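Home Projects Staff Facilities Open days Contact
Search this site Enter keywords Go

Planning and costing a second insertion bench
Student project report, Zitton teaching lab
Filed under: Student Work / Automation / Reports

Group: Amra Ionescu, Arlo Obi, Tanveer Tarar
Supervisor: Hanneke Hendriks

1. What we were asked to do

The lab has one robot bench for peg and shape insertion. It is booked most of the day in term time, and project groups lose hours waiting for it. Our task was to work out what a second bench would need, what it would cost, and what should be bought first if the money came in two parts. The limit set for us was £3,074 for everything except the arm itself, which comes out of the department's capital budget and is outside this report.

We began by listing what the present bench uses up or wears out. Arlo went through the order book and Amra spent two afternoons at the bench with the group that had it booked. The main test at the moment is putting a red arch-shaped block into a green holder, picked because it needs the right angle as well as the right position.
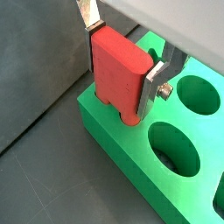 The order book was less helpful than we had hoped. Finger pads were entered under three different names, and one delivery from Drisetti was entered twice. Once that was sorted out, it was clear that fingers and pads are the largest running cost. Shape boards and blocks are cheap and last well. Our first draft had these the wrong way round – we had put aside money for four spare boards and only one set of fingers.

2. Quotes

We asked two suppliers, Wustach and Drisetti, for prices on the gripper, fingers, brackets and a tray for the work surface. Wustach quoted for the gripper with one pair of metal fingers. Drisetti would only sell the gripper as part of a kit, with a tray and a wrist camera mount we did not need. Taken line by line, Wustach was £173 cheaper, but its delivery time was 15 weeks. An order placed in August would miss the start of the autumn projects.

Tamsin Pruitt from Pruitt, the workshop that does the lab's machining, looked at the finger drawings for us. She thought the contact plates could be made locally and the brackets printed. This brings down the price of a spare set and means a damaged finger can be replaced within the week. We have put local fingers in the plan on that basis, with one bought pair kept as a reference for size.

3. Shape boards

The size of the board affects the size of the tray, and so the price of the tray. A board with seven holes gives a group enough variety for a full project. It also needs space beside it where blocks can be set down and picked up again. We drew the layout at full size on paper and moved the board about until the arm could reach every hole without the gripper coming too near the side wall. The smaller of the two trays on offer was too tight.
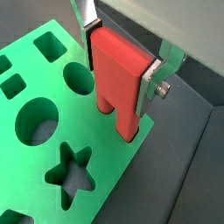
Could the lab save money by sharing one set of blocks between both benches?
It could, but the saving is small, and two groups working at the same time would each need the same block at some point. We recommend a full set for each bench.

4. What to buy first

First part: gripper, one bought pair of fingers, larger tray, one board and one set of blocks. The bench can be used with these alone.

Second part: two sets of locally made fingers, printed brackets, spare pads, a second board, and a lamp with a fixed arm. Tanveer wanted the lamp in the first part, because changes in daylight had upset the camera results of an earlier group. Amra and Arlo preferred to spend that money on the larger tray. Hanneke asked us to record the disagreement here and leave the order as it stands.

5. Still open

We have no firm price for the emergency stop wiring. The electrician has to see the room first, and it may need a new socket on the window side. The plan keeps a small sum back for this. Drisetti has also been asked whether it will sell the gripper without the kit, and had not replied when this report was handed in.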